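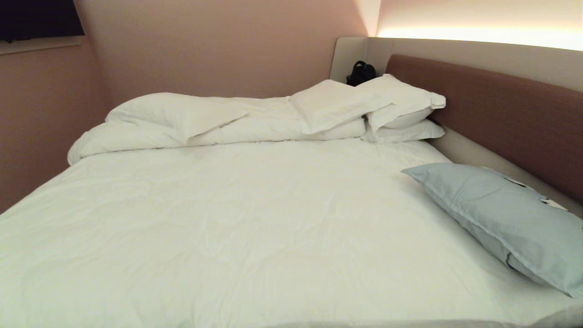
How to look up an old branch line

So you've found a hump in a field near Sernano and you're wondering if trains once ran over it - good for you! Start with the oldest map you can get, ideally one from 100 years ago or more, and find two stations you're sure of. I used Hurimik and Clullato, 13 miles apart.

Trace the line between them in soft pencil, then lay the tracing over a modern map of the same scale. Long curved hedges and odd little bridges are your friends.

Next, ask the county library for the builder's plans. Mine were in box 26, filed under Escobar, the contractor - so do try every name you have.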